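> Is Cususska worth a stop on the way to Witton, or should we push on? We only have 2 days.

Oh, stop, please! We stayed two nights and I still think about the lake. The bus takes 20 minutes from the station and people actually chat with you on it - took me a while to get used to that.

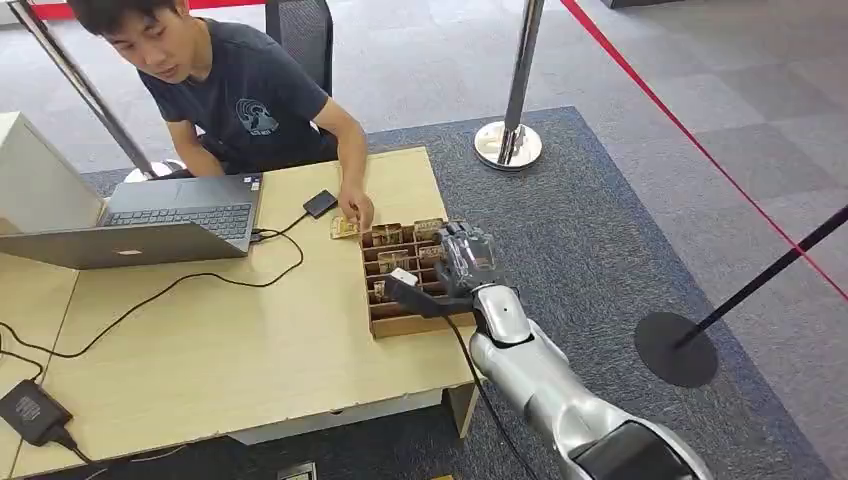

Posted by Gruber to the Prakon travel list, May

Shops close at 5, so buy your bread early. Everyone heads for the water after that, kids and grandparents and all, and it felt like the whole town had agreed to slow down. Witton is prettier but pricier.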